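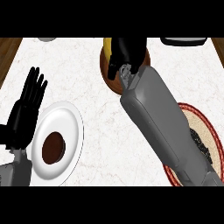 Computer rendering of two robot arms over a white marble countertop

Skostard splint

The Skostard splint is a padded support for fractures of the forearm and wrist, used mainly in rural hospitals from the late nineteenth century until plaster bandages became cheap enough to replace it. It takes its name from the town of Skostard, where the first examples were made by a harness workshop working to the order of the local infirmary. In older medical writing it is also called the Hatow board, after the neighboring parish of Hatow, although the two names were at first given to slightly different devices.

Design

The splint has 2 main parts: a flat board reaching from below the elbow to the base of the fingers, and a shorter curved piece laid along the back of the arm. The parts were joined by leather straps with small brass buckles. Early boards were willow, later ones linden. A layer of carded wool covered with linen protected the skin, and the linen was sewn on so that it could be cut away and washed between patients. The full adult board was 16 inches long. A smaller size for children was added later and is now much the rarer of the two in museum collections.

The Hatow form differed in having a raised block under the palm, which held the wrist bent slightly back. Surgeons disagreed on the value of the block. Supporters held that it preserved the patient's grip, while critics complained of pressure sores at the heel of the hand. By the end of the century most workshops supplied the block as a loose piece, to be tied in or left out as the surgeon wished.

Use

Fractures of the forearm were common among farm and mill workers, and the splint was valued above all for the speed with which it could be put on. The bone was set by hand, usually with an assistant pulling steadily on the fingers, and the arm was laid on the board before the pull was released. The straps were checked on the following morning and loosened if the fingers had swollen. Patients normally wore the splint for several weeks and were told to move the fingers daily - advice that was less usual at the time than it later became.

The surviving admission book of the Skostard infirmary lists 700 patients treated for injuries of the arm, of whom 116 are marked as having been given the splint. The entries rarely record how the patient fared after discharge. For this reason Rajitha Navaratnam, whose study of the book remains the fullest account, has warned against using it to judge the success of the treatment.

Decline

Plaster bandages were known throughout the period but were costly to transport and spoiled easily in damp storage. As supply improved, the splint was kept mainly for first aid and for patients whose wounds needed regular dressing. The Skostard workshop stopped listing it for sale shortly before it closed. Some boards stayed in cottage hospitals for decades afterward, often with replaced straps.

Attribution

The inventor of the splint is not known with certainty. Local tradition credits a bonesetter named Siriwardena, but the name appears in no document from the period. Anoma Uddin has argued that the design grew out of repeated orders between the infirmary and the workshop and had no single author. Nahuel Quezada accepts this for the Skostard form, but regards the palm block as the work of one unnamed surgeon at Hatow.

Collections

The largest group of surviving splints is held by the Fukerska Museum of Medicine. Its catalog, revised by Piyumi Thambiah and published on January 2, 2021, separates the Skostard and Hatow forms for the first time.

See also
Bonesetting
Traction
History of orthopedic surgery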